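Week 5: Reading Lighting Claims
Notes by Jiahui Liang, Goltonwood campus

Most of what gets written about home lighting and sleep is selling something. Start with that and you'll read the McIntyre handout with the right amount of doubt.

The usual claim is that a warm-coloured lamp in the evening helps you nod off. Maybe. How bright it is, how close you sit and how long it's on all count too, and the brochures tend to leave those out.
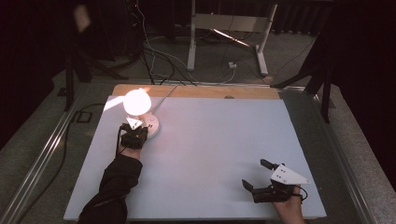 The Wallerard survey is the one everybody quotes. It had 3,190 replies, which sounds solid until you see that people rated their own sleep, once, on a Monday. Big samples don't fix a poor question.

Surface colour is another favourite. Cavier says a pale desk "lifts the mood of a room". A pale surface reflects more light, fine. Mood was never measured. 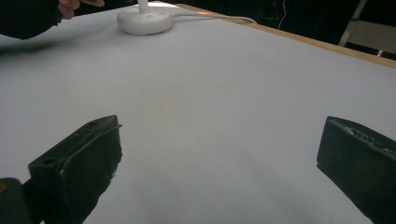

Fig. 2. White table surface, close view.

The follow-up study used 35 people and two rooms, with different paint and different windows. Which one did the work? The authors don't say – I doubt they could.

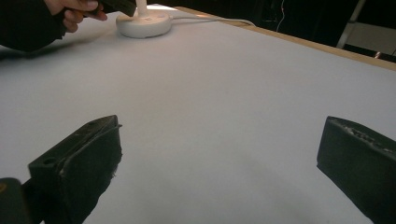
Fig. 3. Pale tabletop with faint grey and lavender tints.

For next class: pick one claim from the handout. Write down what was measured, who paid for it, and what you'd need to see before you believed it. One page, no more.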